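Report on the Visit to the Prantl Automation Laboratory

Purpose of the visit

In November, our class attended the open day held by Prantl at its laboratory in Stovley. The visit formed part of the unit on automated handling, and each student was required to submit a written report. The program included a safety briefing, a tour and a demonstration at a two-arm workstation.

Program

The tour began at 9:10 a.m. with an introduction to the building and its history. Staff then explained how sorting tasks are planned, and how operators record faults in the Oltard logbook. We were shown entries for 378 trials carried out during the term. The guide noted that small, irregular items are harder to program for than boxes – their centre of mass is difficult to estimate.

Demonstration

The workstation has two arms fitted with black grippers, one on each side of a white table. The task concerned a small object in an open blue bin. 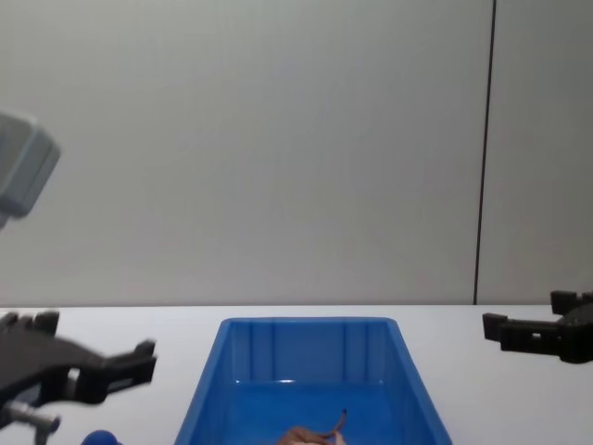

Selina Wieser
Student, Automation and Society

Both grippers were open and outside the bin at this stage, with the tan-brown object lying near the front. Questions from the group dealt mainly with collision limits and the choice of finger shape. Further study of the second topic is recommended, and the Prillov handbook, page 452, should be consulted before the next assignment.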